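The hard sell on robots that learn by watching is that anyone can teach them. Plilora, which runs a demonstration floor in a brick-walled workshop, would have you believe the programmer's day is done. You pick up a gripper, do the chore by hand, and the recording becomes the lesson.

I remain unconvinced. The company says its folding and sorting model was built on 2,000 demonstrations, which sounds generous until you ask what they cover. Caps, mostly, and a few other soft things. Each is grabbed, moved and let go, then the whole business starts over.
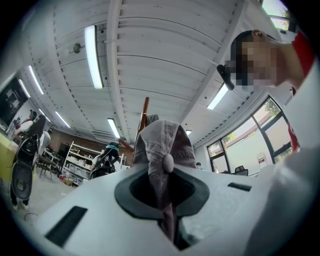 A fabric cap clamped in a hand-held gripper at the Plilora workshop.

Cloth is a fair test, I'll grant them that. It crumples differently every time, and a robot that has memorised one shape will fumble the next. But Plilora's own figure for an unfamiliar garment is 70 per cent, and it would not tell me who chose the garments.

Its rival Rusach prefers remote control, with an operator steering the arm from a desk. That gave 318 usable runs in October from four operators. It's slower, and the labour bill is harder to hide.

Neither firm likes the question of who pays for the teaching once the robot leaves the building. A laundry with a new line of uniforms would need new demonstrations, and somebody on wages to perform them. Plilora calls this "a light refresh" and has yet to publish a price.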